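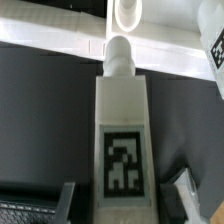

Gripper loses its zero after a finger swap

kumu_w
I changed the fingers on our Kustari on 2018-02-06 and now every peg goes in a hair off to the left. I re-taught the pick spot twice. It's fine for nearly 12 parts, then it drifts again. Anyone seen this?

tadberg_cal
Did you stick new markers on the fingers? If so, redo the marker calibration before you touch any taught points. Bet it's that.

mitali.m
I don't buy it, a bad marker gives you the same error every time. Drift sounds like screws. Ours has 4 per finger and I snug them up every 2000 cycles.

tadberg_cal
Every 2000?? I go by feel and mine's been fine since October.

kumu_w
OK so two of the screws on the left finger were loose, ugh. Tightened them, then ran the calibration too (sorry Mitali, I wanted both). At 900 parts now and no drift so far. Does anybody put threadlocker on theirs?

mitali.m
Yep, the weak kind. You'll want those fingers off again.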